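Rirnix -- Datensatz der Robotik-AG Jidside

Rirnix enthält Aufnahmen vom Aufräumen in Wohnräumen aus Kopfperspektive. Die AG trainiert damit den Greifarm Trevor.

Umfang: 100 Episoden, davon 20 zum Testen
Stand: 31. Dezember 2019
Kontakt: Dwynwen Gwynne

Jede Episode liegt in einem eigenen Ordner. Die Labels entstehen mit unserem Skript Drusia und werden von Hand korrigiert -- bei Kabeln sind sie noch lückenhaft.

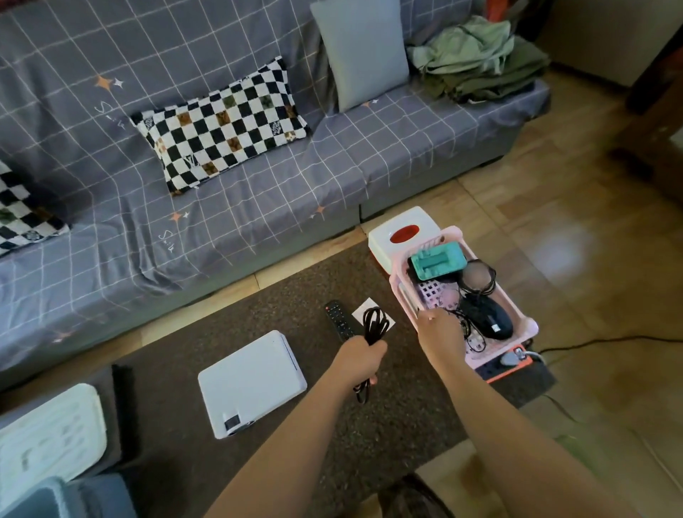 Abb. 1: Aufgabe »Kabel und Kleinteile«, linke Hand am Kabel, rechte im Korb

Nutzung nur innerhalb der AG. Fehler bitte in labels_offen.txt eintragen.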